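Unit 2: Reading a Match Without Following the Ball

Welcome back! Last time we covered formations as they look on a team sheet. Now we get to the good part, which is what happens to those formations once the whistle goes. If you only take one habit away from this course, let it be this one: for a few minutes in every half, stop watching the ball.

I know that sounds like torture. Try it anyway. Pick the far-side fullback and stay with him (or her) until you can tell me when he steps up, when he tucks in, and who he looks at before he does either one. You will learn more in nine minutes of this than in a whole season of highlights.

Compactness

A compact team keeps short distances between its lines. When the forwards press, the midfield follows, and the defense pushes up behind the midfield. If one line stays home, a gap opens, and good opponents live in that gap. The course match, Kuvell at Durkach, is full of examples. In the first half Durkach's two forwards chase the center backs with huge energy while their midfield stands still. Kuvell's number six, Engelbert Ortner, receives the ball facing forward again and again with nobody near him. Watch his head! He checks over both shoulders before nearly every pass comes in.

Pressing triggers

Teams rarely press all the time. They wait for a cue and then go together. Common cues are a slow pass across the back line, a bad first touch, a receiver with his back to goal, and a throw-in near the corner. Durkach change their trigger after the break. They let the center backs have the ball and jump only when it goes wide, and suddenly the sideline works like an extra defender. Ortner gets far fewer touches in the middle from then on.

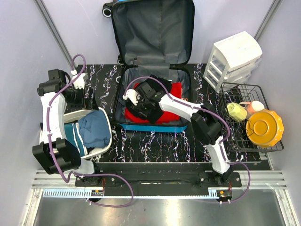
Course Reader, Vol. 9, p. 48

Transitions

The few seconds after the ball changes hands are my favorite part of the game, and I could talk about them all day. Both teams are in the wrong shape. The side that just lost the ball is spread out to attack, and the side that just won it is still bunched up to defend. So each has a choice. The losing side can swarm the ball right away or drop. The winning side can go forward at once or keep the ball and catch its breath.

Look for what we call rest defense: the players who stay back while their team attacks. Clirnotden usually leave three, with one midfielder just ahead of them. Eder leave two, which makes them wonderful to watch and very easy to counter. When the two meet, notice how often Clirnotden's first pass after a win goes straight into the channel behind Eder's left back – he is nearly always up by the other penalty area.

A word on substitutions

A new player can change a shape without anyone drawing a new one. Bring on a winger who likes to come inside, and the fullback behind him has the whole sideline to run into. Write down the change, then write down who else moved.

For next time

Rewatch the second half of Kuvell at Durkach with the sound off. Choose one player who is not a forward and write up to 700 words on what he does when his team doesn't have the ball. Sketches are very welcome, and stick figures are fine. Please mark the match clock next to each moment you mention so we can pull it up in class.

Terms to know: block, line of pressure, half-space, cover shadow, rest defense, second ball. We will start with cover shadows, so come with one you spotted – even a bad one gives us plenty to talk about.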